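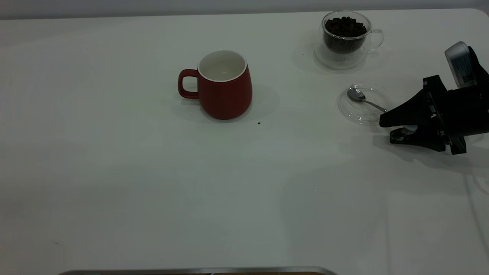
Up at ten to five, couldn't get back off. Wind had the carport roof going again. Lay there doing the water bill in my head, which never helps, then gave in and got the kettle on. We're at the bottom of the second tank. 1,345 litres by the stick, and that's with the dodgy stick, the one that reads generous. Rang Lulton for a load before I'd even thought what it'd cost. The red mug on the white table, that's as tidy as my day got. Everything from the back door outwards was a shambles.

Lulton can't come till the end of the week. Woman on the phone said everyone out past the Tramero turnoff wants a load and they've only the one truck going. Fair enough. Said I'd take whatever slot. So no washing, short showers, bucket under the tap for the tomatoes. The tomatoes are nearly done anyway but I'm not giving up on the two by the fence.

Letter from the council about the bore application. Three pages to say they've recieved it. Application number 157. Does that mean there are 156 ahead of me? Or is it just a number. Put it behind the clock with the others.

Imani Obi rang about eight, wants the yard ramp back. Told her Thursday's mob – no, crossed that out, told her after the truck. I need it for the ewes. She said fine in the voice that means not fine. Will take her a jar of the fig when I drop it back. She had it on loan to me since March so I can't say much.

Moved the ewes up to the top paddock before it got hot. 174 through the gate, should have been 176, so back down the creek on foot because the ute won't do that bank any more. Found one with her head through the ringlock like a fool. Didn't find the other. Walked as far as Yazzie's boundary. Creek is just holes now, green round the edges, stinks. Saw a heron standing in one looking as fed up as I was. Boots full of burrs, hat left on a post somewhere, must go back for it.

Feed. Opened the second last bag of pellets. They go for those before I've got the string off. Hay price has gone up again, 22 a bale at the gate and that's the small squares, last year's, half of it stalk. I said no and drove off, then sat at the crossroads for ten minutes and went back and said yes. Hate that. Took what'd fit on the ute. He knew I'd be back too, hadn't even shut the shed door.

Lunch was toast and the end of the corned beef. Read the paper from last week. Slept in the chair till gone two with the radio on, woke up to somebody talking about rainfall in the tropics. Good for them.

Afternoon: fixed float valve on the trough (again). Proper washer this time, not a bit of tube. Tightened the wire where the ewe had her head in. Greased the pump. Dropped the grease cap in the sump and had to go in up to the shoulder for it. Meant to look at the gutters and didn't. If it does rain I'll lose half of it over the side and it'll be my own fault, so gutters tomorow, first thing, before the iron gets too hot to lean on.

Mum rang. Hip not good, won't say so. She's got the Jallelness people coming to do the lawns now, seems pleased with them, says the young fella takes his boots off at the door even though he's only coming in for a glass of water. She asked if we'd had any of that storm. What storm. Apparently it went through north of here, got her clothesline and a neighbour's trampoline. Promised I'd come down in June when the lambs are sorted. She said you said that last year. I did.

Cloud in the west from four, big heaped-up stuff, purple underneath. Stood out on the verandah like an idiot with the dog. You could smell it. Lightning a long way off, no thunder to speak of. A few drops on the step, enough to spot the dust, then the wind swung round and that was the lot. Dog went in before I did.

Eggs for tea. Four today, the brown hen's back on the lay after sulking for weeks. Wrote out the list for town:

drench
washers, half inch, get spares this time
light bulb for the laundry
stamps
something for Mum's birthday – not slippers

Still one ewe out. I'll try the lignum side in the morning, she might have gone round with the breeze behind her. Half past nine now and my eyes are going. Tank stick's on the hook. Leave it alone till the truck's been.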